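Rapport d'avancement - projet Ledier, atelier partagé Fudik
2 mars 2026

La seconde tranche de 2 804 euros a été affectée à la cellule à deux bras. Le modèle de simulation est achevé et sert de référence au montage.

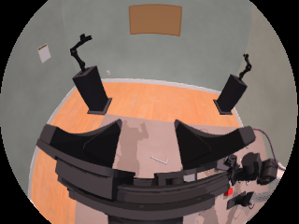
Vue simulée depuis la pince - au fond, deux bras sur socles noirs.

Sur les 30 séances prévues à l'atelier, 12 ont été tenues. Le câblage reste à terminer et la livraison est maintenue au mois d'août.

Ramil Manalo, responsable du projet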